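Gondalier play kitchen, review after one winter

I bought this kitchen for my two daughters in November and I waited until now to write, because with toys the first week says very little. In the first week everything is wonderful. In the fourth month you know what you have.

The box is heavy. The delivery man left it at the street door and I carried the panels upstairs in 4 trips, which I recommend to anyone without an elevator. All the pieces have a sticker with a number, but the stickers on my set were small and two had come off in the box, so I had to compare the panels with the drawing. The seller, Pellegrini, answered my message the same evening and sent a larger drawing. For this I give them one extra star.

Building it took me a full Sunday. The booklet shows 12 steps and has almost no words. Step seven is the difficult one -- you must hold the back panel straight while you put in screws from below, and one person does not have enough hands. My neighbor Murray Treloar came up and held it. He also told me not to tighten any screw completely before the last step, and he was right. I had tightened three already and had to open them again. 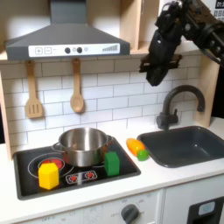

After that the doors closed well, except the left one. I turned the hinge screw a little and now it stays closed, but every few weeks I must do it again. I think the hinge is the weak part of this product. The shelves are strong. My younger daughter is two and she has climbed on the lowest one more than once (I do not advise it) and it did not bend.

Cleaning is easy if you are quick. Yogurt and jam come off with a damp cloth. Marker does not. I tried the soap from the kitchen and then a melamine sponge, and the sponge took away the marker but also some of the shine, so please test it first where it cannot be seen.

Before this one I looked at the Odance, which is smaller and costs 100 dollars less. A friend has it. It is fine for one child, but when two want to cook at the same time there is a fight. With the Gondalier they also fight, but less, and mostly about who washes.

One complaint about the spare parts. I lost a shelf pin and on the Jakorport website I had to search for part 1352, and it is sold only in bags that cost more for the shipping than for the pins. I bought a similar pin at the hardware store and it fits.

I would buy it again, but I would ask a second person to come from the beginning. Four stars from me, and five if they change the hinge.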